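About Homance

Homance began with a kettle, a shelf and one good table. We make tumblers and pouring bottles for everyday kitchens, and we sell them from our shop on Clostar Street. Before any cup goes into our catalog, we test it carefully.
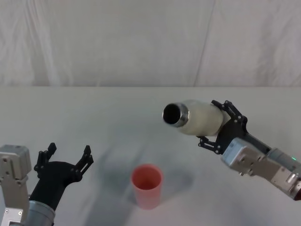 Hina Orakzai
Founder

I grew up in a house where a guest received a drink before a question. When I moved here, I could not find a simple cup that I liked, so in March I ordered 200 of them from a small factory and sold them to my neighbors. Today our catalog has 124 items, and I still choose each one by myself.

My favorite shape is the plain tumbler, wider at the rim than at the base. It gives the person who pours a little more room. Children manage it well, and it stacks in a small cupboard.

For pouring I prefer a bottle with a narrow neck. You tip it slowly, keep the neck above the cup, and wait.

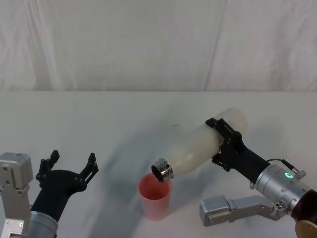

My colleagues sometimes say that I am too slow with these decisions. Maybe they are right. The Dredo series took us 446 days from the first drawing to the shop, and I sent back the lid two times.

We also supply cafés and school kitchens. For orders above 1000 pieces, please write to us first, because we must ask the factory for a free week. Smaller orders can be collected from the Sheehan Road store room after 2 p.m. Please bring your order number with you.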